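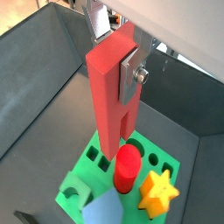

Two weeks with the Vindik 5 update

I put the January update on my Vindik the night it came out and have been using it since. The download was 2,171 MB, so do it on Wi-Fi. Mine took two restarts, and the second one sat at the logo long enough that I went and made tea.

The main change is the notification light on the back. Before, you got one color for everything. Now you can pick a color for each app, up to nine apps. I set green for texts, white for email and left the rest off. The setting is under Display, then Edge Light, and you have to turn off battery saver before it will let you in.

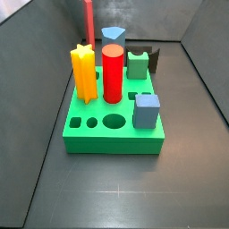 Battery life is a little worse for me. I used to go to bed with a third left and now I'm closer to a quarter. Aoife Gilmartin wrote in the comments last time that hers improved after she cleared the system cache, so I tried that. No difference yet, but I'll give it another few days.

The keyboard is better. It stopped changing Ó Conaill to "O Connell" every time I type my landlord's name, and swipe typing works with one hand again.
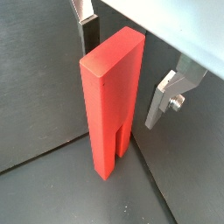 I also changed cases. The old Mendent one covered part of the light, so I bought a clear one from Bukeck. It's thinner and the buttons are stiff, but the cutout lines up.

Still broken: the alarm volume slider resets after a restart, and the camera takes three tries to open from the lock screen. I reported both. If you depend on your alarm, I'd wait for the next patch before installing this one.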